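Part-Time Framing Assistant, Haruvik Frame & Print, Dundberg

We need a person who can cut a straight mat and stay pleasant while a customer explains that the wall is crooked, so the picture should be too. You'd work 13 hours a week, mostly at the back bench, and mostly on diplomas. Pay is $217 a week. 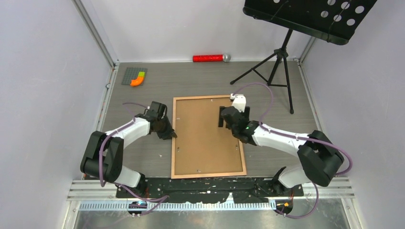
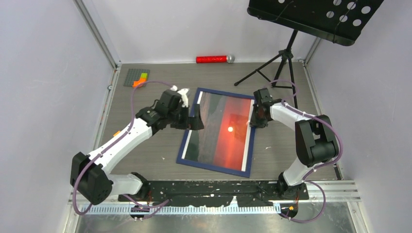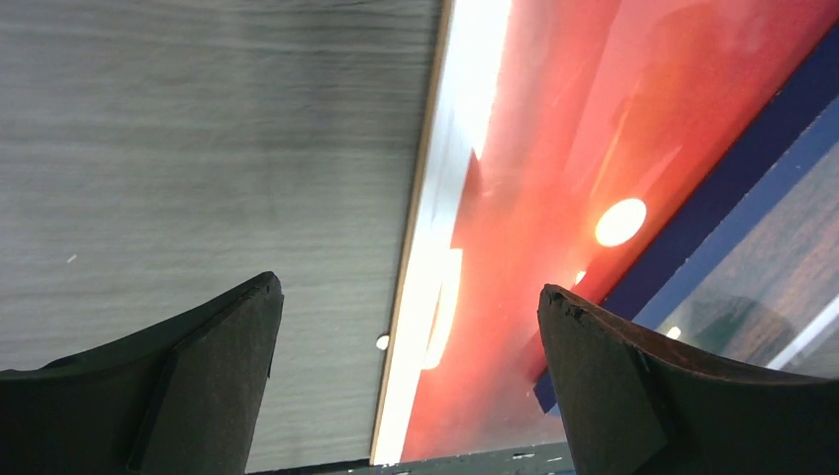 Photos: Tistness

Experience is nice. Patience is nicer, especially in February, when all 43 of the hockey league's team photos come in at once.

Send a short letter and 2 references to the shop on MacPherson Street by 1 Jul 2026. Please don't frame the letter. We've had that one already.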